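로봇 시연 교시

로봇 시연 교시(示演敎示)는 사람이 작업을 직접 수행해 보이거나 로봇을 손 또는 원격 장치로 움직여, 그 과정에서 얻은 동작 기록으로 로봇의 제어 규칙을 만드는 방법을 통틀어 이르는 말이다. 산업용 로봇의 교시·재생 방식에서 출발하였으며, 기계 학습 분야에서는 기록된 시연을 학습 자료로 쓰는 모방 학습과 함께 다루어진다. 한국어 문헌에서는 '시연 학습', '시연 기반 프로그래밍', '직접 교시', '원격 교시' 등의 용어가 혼용되나, 직접 교시와 원격 교시는 엄밀하게는 시연을 입력하는 방식에 따른 하위 구분이다.

목차
1 개요
2 교시 방식
2.1 직접 교시
2.2 원격 교시
2.3 관찰 교시
3 기록 자료
4 학습 절차
5 시뮬레이션 환경에서의 교시
6 평가
7 한계
8 같이 보기

1 개요

로봇에 작업을 지시하는 전통적인 방법은 목표 위치와 경로를 좌표로 적어 넣는 것이다. 이 방법은 대상물의 위치가 고정된 공정에는 적합하지만, 문의 개폐 각도나 물체의 배치가 매번 달라지는 가정 환경에서는 경우의 수가 늘어나 작성이 어렵다. 시연 교시는 이러한 작업에서 사람의 조작을 기록하고, 기록된 관측과 동작의 대응 관계를 제어기에 옮긴다.

시연 교시의 결과물은 크게 두 가지로 나뉜다. 하나는 기록된 궤적을 그대로 또는 일부 변형하여 재생하는 것이고, 다른 하나는 여러 시연에서 정책을 추정하여 기록에 없는 상황에도 동작을 산출하는 것이다. 전자는 재생형, 후자는 정책형이라 부른다. 재생형은 동작의 예측이 쉬우나 대상물의 위치 변화에 약하며, 정책형은 변화에 어느 정도 대응하지만 시연의 양과 분포에 성능이 좌우된다.

2 교시 방식

2.1 직접 교시

조작자가 로봇 팔을 손으로 잡고 움직이는 방식이다. 팔은 자체 중량을 보상하는 제어 상태에 놓이며, 조작자가 가하는 힘에 따라 관절이 움직인다. 관절의 가동 범위와 접촉력을 조작자가 손으로 느낄 수 있으므로 삽입, 닦기, 문 열기와 같은 접촉 작업에 쓰인다. 다만 조작자의 손과 몸이 카메라 영상에 들어가기 쉽고, 두 팔을 동시에 교시할 때에는 한 사람이 자유도를 모두 다루기 어렵다. 영상을 학습에 쓰는 경우에는 교시한 궤적을 조작자 없이 한 차례 재생하면서 영상을 다시 기록하기도 한다.

2.2 원격 교시

조작자가 로봇과 떨어진 위치에서 입력 장치로 팔을 움직이는 방식이다. 입력 장치의 종류에 따라 다음과 같이 구분한다.

주종 장치: 로봇과 관절 구성이 같거나 유사한 소형 팔을 조작자가 움직이고, 그 관절각을 로봇이 따른다.
6축 입력기: 손잡이의 이동과 회전을 말단 장치의 속도 명령으로 변환한다.
손 추적 장치: 가상 현실용 조종기나 카메라로 손의 자세를 측정하여 말단 장치의 목표 자세로 쓴다.
키보드와 게임용 조종기: 축별로 이산적인 명령을 보낸다. 장치가 간단하나 동작이 끊기고 시연 시간이 길어진다.

원격 교시는 조작자가 보는 영상과 로봇이 기록하는 영상을 같게 할 수 있다는 점에서 정책형 교시에 적합하다. 로봇의 카메라에 보이지 않는 정보를 조작자가 사용하면, 학습된 정책은 같은 판단을 재현할 근거를 갖지 못하기 때문이다. 통신 지연이 크면 조작자는 움직이고 멈추기를 반복하게 되며, 이 정지 구간은 자료에도 그대로 남는다.

2.3 관찰 교시

사람이 자신의 손으로 작업하는 모습을 촬영하고, 영상에서 손과 물체의 움직임을 추정하는 방식이다. 로봇이 없어도 자료를 모을 수 있으나 사람의 손과 로봇의 말단 장치는 형태와 자유도가 다르므로 대응 관계를 따로 정해야 한다. 이를 대응 문제라고 한다.

3 기록 자료

시연 한 건은 통상 에피소드라 부르며, 시작 상태에서 작업의 완료 또는 중단까지의 시계열로 저장된다. 에피소드에는 관절각과 관절 속도, 말단 장치의 자세, 그리퍼의 개폐 상태, 카메라 영상, 조작자의 명령값이 포함된다. 작업 내용을 적은 문장이 함께 저장되기도 한다.

카메라는 작업 공간 전체를 보는 고정 카메라와 손목에 부착한 카메라를 병용하는 경우가 많다. 손목 카메라는 파지 직전의 상대 위치를 파악하는 데 유리하지만, 팔의 자세에 따라 대상물이 시야를 벗어나고 벽이나 바닥만 찍히는 구간이 생긴다. 각 센서의 기록 주기가 다르므로 저장 시에는 공통 시각을 기준으로 정렬한다.

실제 수행된 위치와 조작자가 보낸 명령은 구분하여 저장하는 것이 원칙이다. 접촉 중에는 두 값이 벌어지며, 그 차이가 누르는 힘에 관한 정보를 담는다.

4 학습 절차

기록된 자료는 선별과 전처리를 거친다. 시작과 끝의 불필요한 정지 구간을 제거하고, 실패한 에피소드를 분리하며, 영상과 관절값의 시각 오차를 보정한다. 이후 관측을 입력으로, 명령을 출력으로 하는 지도 학습을 수행한다. 이 방법을 행동 복제라 한다.

행동 복제에서는 작은 예측 오차가 누적되어 로봇이 시연에 없던 상태로 벗어나는 현상이 나타난다. 이를 줄이기 위하여 정책이 동작하는 도중 조작자가 개입하여 수정 동작을 기록하고 이를 자료에 더하는 방법, 한 번에 여러 시점의 동작을 묶어 예측하는 방법 등이 쓰인다.

5 시뮬레이션 환경에서의 교시

원격 교시는 물리 시뮬레이터 안에서도 수행된다. 조작자는 화면에 렌더링된 로봇을 입력 장치로 움직이며, 기록 형식은 실물과 같게 맞춘다. 초기 배치를 동일하게 복원할 수 있고 파손의 위험이 없으며, 가구의 재질과 물체의 위치를 바꾸어 같은 작업을 반복할 수 있다. 반면 마찰과 변형, 액체의 거동은 근사에 그치므로 실물로 옮길 때 성능 차이가 발생한다.

가정 환경을 다루는 자료 체계의 한 예로 Jasmont가 있다. Jasmont는 주방 작업을 대상으로 하며, 원격 조작 입력을 받는 Vokamon과 에피소드를 저장·정렬하는 Memon의 2개 모듈로 구성된다. 3/6/25 배포본에는 냉장고, 수납장, 전자레인지 등을 다루는 4개 작업군에 걸쳐 303개 에피소드가 수록되었다. 같은 해 9월에는 기록된 궤적을 다른 배치에서 재생하는 도구 Sotano가 추가되었다.

6 평가

시연 교시의 평가는 시연 자체의 품질과 학습된 정책의 성능으로 나누어 이루어진다. 시연 품질의 지표로는 완료 시간, 궤적의 매끄러움, 불필요한 접촉의 횟수가 쓰인다. 정책의 성능은 정해진 초기 상태에서 반복 수행한 성공률로 나타내며, 성공의 판정 기준을 함께 밝혀야 비교가 가능하다. 냉장고에서 물체를 꺼내는 작업이라면 물체를 파지한 시점, 선반에서 들어낸 시점, 지정된 장소에 놓은 시점 중 어느 것을 완료로 볼지에 따라 수치가 달라진다.

7 한계

시연의 질은 조작자의 숙련도에 의존한다. 여러 조작자의 자료를 합치면 같은 상황에서 서로 다른 동작이 기록되어 단순한 회귀 모형은 그 중간값을 출력할 수 있다. 또한 투명하거나 반사가 심한 물체, 문이나 선반에 가려진 물체는 조작자에게도 깊이 판단이 어려워 접근 단계의 시간이 길어진다. 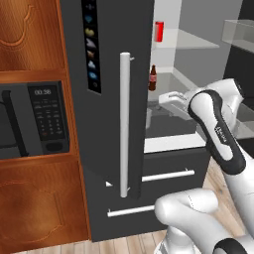
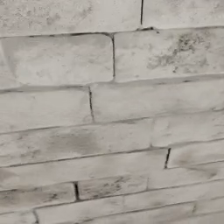
시뮬레이션 주방 환경의 렌더링 영상. 첫째는 열린 냉장고 안쪽을 향한 로봇 팔과 그리퍼, 둘째는 흰 칠을 한 벽돌 벽의 근접 화면.

8 같이 보기

모방 학습
행동 복제
원격 조작
교시 조작반
역강화 학습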